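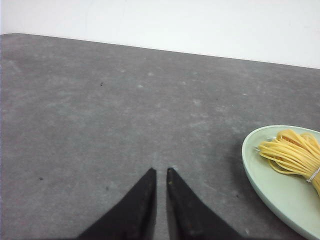 Protokoll der Projektrunde Vormachen und Fernsteuern, 6/4/23

Ich schreibe diesmal mit, also bitte nicht wundern, wenn es etwas plaudrig wird!

TOP 1 Stand der Aufnahmen
Wir haben jetzt 341 Durchgänge für die Aufgabe mit dem Teller im Kasten, Ziel bleiben 600 bis zum Abgabetermin bei Metwood. Davon müssen 22 noch mal gemacht werden, da fehlen am Anfang die Gelenkdaten (ich hatte den Schreiber zu spät gestartet, Asche auf mein Haupt). Das gelbe Bündel bleibt als Objekt gesetzt, der grüne Teller auch. Girklow wollte zwischendurch auf einen tiefen Napf wechseln, das haben wir nach einigem Hin und Her auf die nächste Serie geschoben.

TOP 2 Von Hand führen oder fernsteuern?
Längste Diskussion des Nachmittags, wie immer. Beim Führen von Hand werden die Bahnen schön rund, aber man hat ständig die eigenen Finger im Kamerabild. Mit der Fernsteuerung von Frandsen ist das Bild sauber, dafür zögern alle kurz vor dem Zugreifen, und das lernt das Modell dann brav mit. Ich bin fürs Fernsteuern, die Kollegen von Girklow eher nicht. Beschluss: Bündel greifen und ablegen nur noch ferngesteuert, das Verschieben des Tellers weiter von Hand.

TOP 3 Startposition
Greifer startet ab sofort fast geschlossen und mit Abstand links vom Teller. Seit Februar hat da jeder so seine eigene Gewohnheit, ich auch. Die Tellerposition wird nach jedem Durchgang ein bisschen verändert, aber bitte wirklich, und nicht immer nur in dieselbe Richtung!

TOP 4 Sonstiges
Furex liefert die neuen Pedale erst später, neuer Termin steht noch nicht fest. Bis dahin höchstens 9 Durchgänge am Stück pro Person, danach wird getauscht, mir tut nämlich auch der Daumen weh. Die Benennung der Dateien klären wir per Mail.

Offen: Wiederholungen einplanen (mache ich), Rückfrage bei Furex (Girklow), kürzere Verzögerung an der Fernsteuerung testen (Frandsen).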